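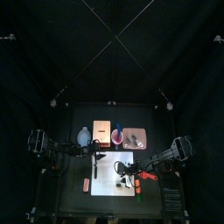
Refugio Zepeda reckons I was too kind to the Wosmont covering iron last time, and that anyone paying that much for a hot lump on a stick deserves a wrinkled wing. Fair enough, Refugio. Let's see how you like the cheap one.

The Astley sealing iron has been on my bench since the start of December. In that time it has covered the tailplane and both wing panels of a Hinojosa 736, a three-channel trainer that flies like a shed and forgives like a grandmother. I used the light film in cream, because the shop was out of every colour a person can see against cloud.

Heat first. The dial runs from 1 to 11, for reasons known only to Astley. At 3 the film tacks down nicely along the leading edge. At 5 it shrinks. At 6 it leaves a hole with neat brown edges, and you get to practise patching.

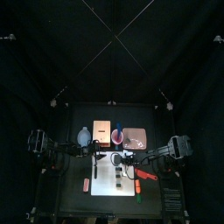
The shoe is a good shape, narrow enough at the toe to get in around the fin fillet, and the non-stick coating has survived my habit of parking it on the balsa cement. The handle stays cool. The stand is a bent bit of wire that tips over if you look at it, so I've made my own from a bracket and some swearing.

My main grumble is the cord. It's stiff, it's short, and it has a favourite direction, generally across whatever rib you've just sanded. Heriberto Cervantes swapped his for a silicone lead off an old Zudotska soldering iron and voided the warranty in an afternoon. He's very happy.

Would I buy it again? For one model a winter, yes. If you're covering a quarter-scale tug, save up for the Wosmont and ignore Refugio. Mine goes back on for the fuselage this weekend, set to 3 and watched closely.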